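Punwood Robotics @punwoodwatch

1/ So Vorkum wants $4,000 for the Trummer laundry kit. Two-finger gripper, wrist camera, a mounting plate and a year of their "soft goods" software. I've had one on loan and I have questions.

2/ First, the arm is not included. You find that out on page two of the order form, after the shipping costs. Their sales page has a lot of happy people and very few prices.

3/ Setup took me most of an afternoon. The manual says 20 minutes. Maybe it takes that long if you already own their arm, their table and their calibration card – I own none of those.

4/ The pitch is that it picks up anything soft, any color, no training. Dark fabric is where I'd expect trouble, so dark fabric is what I've been giving it.
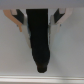

5/ Holding on to one soft item is the easy part of this job. A laundry room needs it pulled out of a pile, turned the right way and put down flat. The demo video shows one item at a time on a clean surface, with a cut before every drop.

6/ I ran 10 picks from a mixed heap. 2 came up with a second item stuck to the first, and the software logged both as a success. That bothers me more than the misses. A kit that can't tell what it's holding shouldn't be writing the report.

7/ The Rusumley kit costs less and is slower. It also stops and complains when it isn't sure, and I'll take that any day.

8/ Vorkum support says a fix for double picks is coming in September. Fine. Then I'll test it in September – but I wouldn't pay today for an update with no release notes.

9/ Loaner goes back this week. If anyone has run the Trummer on towels for a full shift, send me your logs. The raw ones please, I've seen the brochure.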